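Greldale Tap Water Taste Notes: README

Print this page | E-mail this page 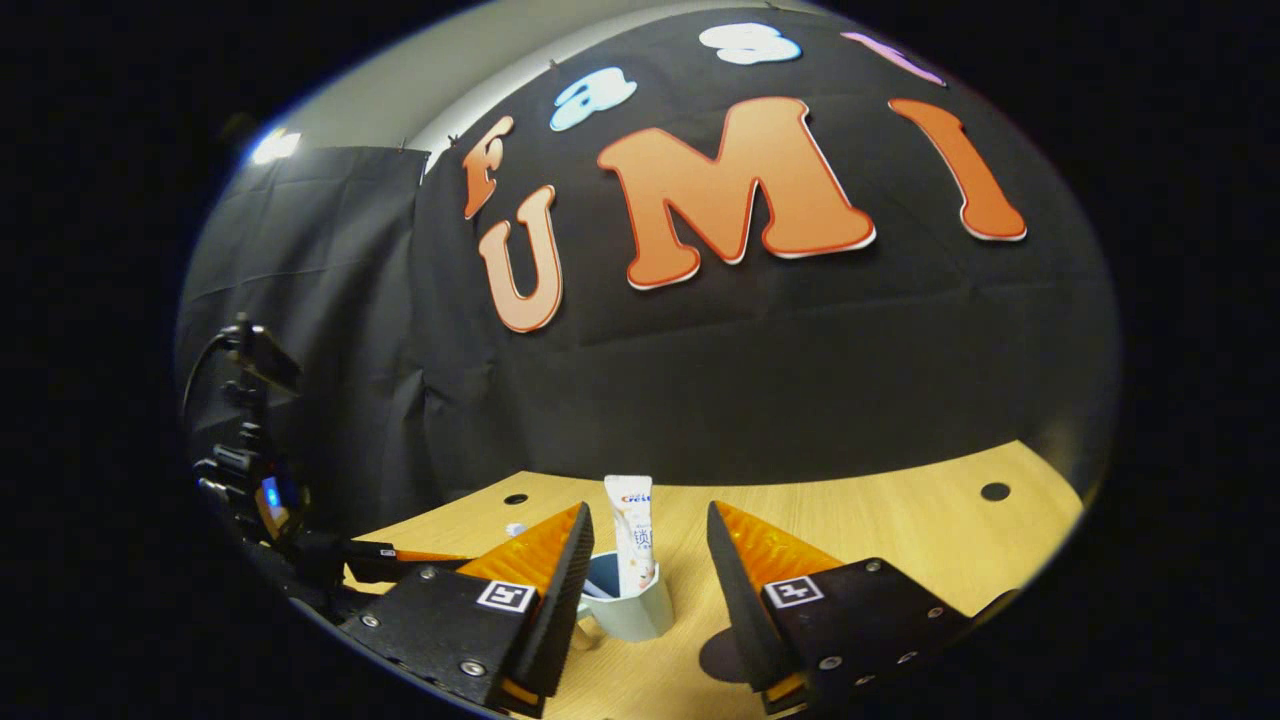 Is filtered water better than plain tap water?

It depends on the building more than on the filter, and in this set most tasters could not tell the two apart.

What is in the folder

There are 600 rows in one table. Each row is one person tasting one cup. Water came from kitchen taps in Greldale and Montes, plus a smaller batch from Cludov, where the supply is harder. Every tap was sampled twice, once straight and once through a pitcher filter sold under the Doltadex name. Cups were poured at 70 degrees Fahrenheit. Tasters scored each cup from 1 to 4 and could add a comment.

Columns

town: Greldale, Montes or Cludov
tap_id: a short code for the kitchen
filtered: yes or no
score: 1 (would not drink) to 4 (would ask for more)
hour: when the cup was tasted, to the nearest hour
comment: free text, often blank

Why the set exists

The filter box says the water will taste "noticeably cleaner." I wanted to know who was doing the noticing. People who buy a filter want it to work, and they usually pour from it knowing full well what they are pouring from. Here the cups were plain and the tasters were not told which was which. That is a low bar for a taste test, and I was surprised how few of the ones I read before starting had cleared it.

What I would not trust

The score. A four-point scale looks tidy, but one person's 3 is another person's 2, and there was no practice round to bring them together. Compare scores within one taster's session if you use them at all. Averages across towns mean very little.

The Cludov rows. All of them come from the same apartment block, so anything that looks like a Cludov effect may be a pipe effect. I left them in so that people could see the problem. I would drop them before drawing a chart.

The comments. "Tastes like a pool" appears under both filtered and unfiltered cups, sometimes from the same person in the same session. Several tasters wrote about smell when they had been asked about taste. Spelling has been left alone.

Morning cups. Anything tasted before 9 a.m. came soon after coffee or toothpaste for a good number of people. There is no column for that and there should have been.

What the set does not cover

Safety. Nothing was tested for lead, bacteria or anything else, and a good score tells you only that somebody liked a cup of water. Please do not quote this set in an argument about whether a supply is safe. It has already happened once, on a neighborhood message board, and the person had the towns mixed up as well.

It also says nothing about old filters. Each one was new and had been rinsed 3 times before use, as the leaflet asks. In my own kitchen a filter stays in the pitcher long after it should have gone in the trash, and I doubt I am unusual.

Missing values

Blank scores are cups that were spilled or skipped. They are not zeros. An earlier copy of the table did fill them with zeros, which made the filter look much better in Montes than it had any right to. If your copy has a score of 0 anywhere, throw it out and get the July version.

Use and credit

Free to use, change and pass along. If you publish something from it, say which rows you dropped. Doltadex did not pay for the work or supply the filters, which were bought at the regular shelf price.

Corrections are welcome, especially on the tap codes in Montes, where two kitchens on the same floor may have been swapped.

Print this page | E-mail this page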